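Jutine cell

By Folasade Adeleke
Monday
Last updated: December

The Jutine cell is a simulated robot workstation maintained at Grosthorpe, where it is used to test grasping of light household goods. It consists of a modelled Franka arm with a two-fingered gripper, a set of furniture, and a collection of small objects placed on the furniture at the start of each run. The cell was built by Onyekachi Oyewole and was later taken over by the Trerkel group, who look after it at present. It has no physical counterpart.

Setting up

A run begins from a scene file, which lists the furniture, the arm base and every loose object. The arm base is placed first and fixed to the world. Furniture follows, and its height is checked against the reach of the arm before anything is put on top. A dresser, a desk and a low cabinet are the usual pieces.

Loose objects are dropped from 12 mm above the surface and left to settle. In early versions they were placed exactly on the surface, and rounding errors sometimes left them slightly inside it. The solver then pushed the object out with some force, and a phone or a book could end up on the floor before the arm had moved. Settling lasts 50 time steps. If anything is still moving at the end of that period the run is thrown away and a new layout is drawn.

The gripper is opened and closed once before the first task. Both fingers must report the same travel. A difference between them generally means that a joint limit has been changed in one finger description and left alone in the other.

Soft contents

Tissue boxes are the objects that need the most attention. The box is a rigid shell with an opening in the top, and the tissue is a separate mesh fixed to the inside of the shell at its lower edge. A finger has to pass through the opening and press on the mesh without touching the rim. The shell therefore cannot use the simple block shape that serves for books and phones, as a block would close the opening altogether.
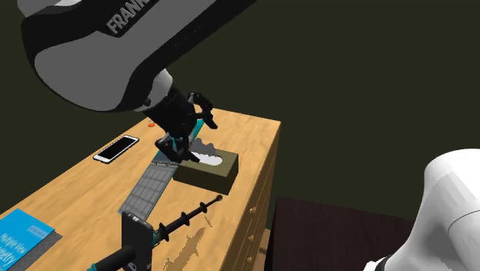

Oyewole has disagreed with the present arrangement, writing in the project notes that the tissue ought to be a stack of separate sheets and that a single mesh "will teach the arm to pull on something that never comes away". The Trerkel group kept the single mesh on grounds of speed. A version with separate sheets exists under the name Odukoya, but it is not loaded by default and has not been kept up to date with the rest of the cell.

Upkeep

The contact settings are reviewed whenever the physics engine is updated. A fixed group of 40 layouts is replayed with the old and new versions, and the resting positions of the objects are compared. Layouts that differ are opened by hand. Thin objects are the most common cause, particularly mats and flat strips, which may overlap their neighbours after settling.

Friction values for the fingertips are kept in one file shared by all tasks. They were at one time stored with each object, and the same finger could behave differently from one box to the next. The log of the change runs to 3,436 lines, most of them produced by the conversion script.

Known faults

A finger that enters an opening at a steep angle can become trapped between the mesh and the shell. The arm then stalls and the joint torques climb until the run is stopped. The usual repair is to lower the stiffness of the mesh and replay the same layout from its saved seed. If the stall returns, the shell is inspected for faces that point the wrong way, a fault that tends to appear after a box has been rescaled.

A second fault affects the wrist. When the arm works close to a tall piece of furniture, the planner may choose a path that brings the wrist down over a small object lying behind the target. Clearance around the wrist was increased to deal with this, at the cost of some layouts for which no path can now be found. These are marked as unreachable in the scene list and skipped.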